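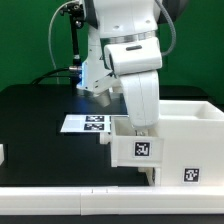 周六又泡在共享工坊一整天,08/03/2025,记一下抽屉项目的进度,想到哪写到哪哈。

先说背景:这套东西我从六月开始搭,代号Lirine,目标特别朴素,就是让机械臂自己收拾零件盒。开抽屉、放东西、关抽屉,听着三岁小孩都会,我搞了快俩月了……

抽屉本身倒是不难,难的是手臂得知道抽屉现在在哪儿。我的办法很土,到处贴码!抽屉正面贴,柜身也贴,桌上再放一张印了码的纸当参照。工坊里有人路过说像超市盘点,行吧,能用就行。

坐标换算那段代码我给它起名叫Tetano,写到现在3,382行,里面起码有一半是我半夜写的,自己都不敢回头看。改一个符号,手臂就往反方向跑,上周急停按得我手指头疼😂

然后是腕部相机。固定机位看全局挺好,可手一凑近就把码挡住了,最后那一小段还是得靠手腕上这颗小的。

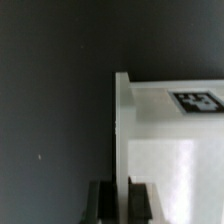
腕部相机视角:两根夹指中间是白色侧板,右上角那个码斜着露出来一部分

说到这个,反光真的烦死人。白色塑料面一打灯就是一条亮带,曝光调低了暗处又糊成一片。我试过贴哑光膜,贴得全是气泡,撕了。后来干脆把灯挪远,再把曝光锁死,识别率一下子好看多了。连跑100次,丢码17次,都是靠得太近的时候丢的。之前的数字我就不发了,丢人。

有朋友问为什么不上深度学习,直接端到端多省事。想过的!可是我一个人在工坊攒东西,显卡还是二手的,先把笨办法跑通再说。而且码有个好处,出错了你知道错在哪,角度歪了就是歪了,一眼能查。
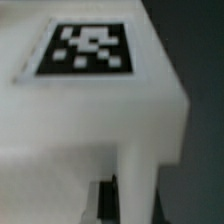 还有就是模糊的问题,手臂一边走一边拍,画面糊得边都拖着影子,角点检测就开始乱跳。现在的做法是走到预备点停一下,拍完再动。慢是慢了点,稳啊!后面想试试把快门再压短,可光又不够了,绕回灯的问题,头大。

夹爪也折腾过一轮。最早打印的那副夹指太软,夹盒壁会往外撇,盒子提起来就歪。换了一版厚的,图纸放在工坊的共享盘里,文件夹叫Prekholm,第5版那个,前面几版千万别打,浪费料。

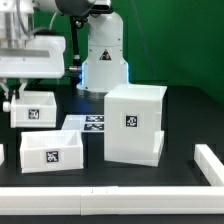 盒子的壁厚也得跟着夹爪改,太薄了一夹就变形,太厚了张开的余量不够,我拿卡尺量来量去,最后定了个折中的。几个盒子正面都留了平整的一块专门贴码,圆角什么的全省了,丑就丑吧。

对了,问线缆的那位:Jelínek那套理线夹我也买了,夹细线还行,粗的那根波纹管根本塞不进去,现在用的是扎带,别学我。

下一步是两只手臂配合,一只拉着抽屉,另一只往里放盒子。时序还没写,估计又是一堆急停……有做过双臂的朋友,求指点怎么防互撞,评论区等你们!

先去吃饭了,饿得不行。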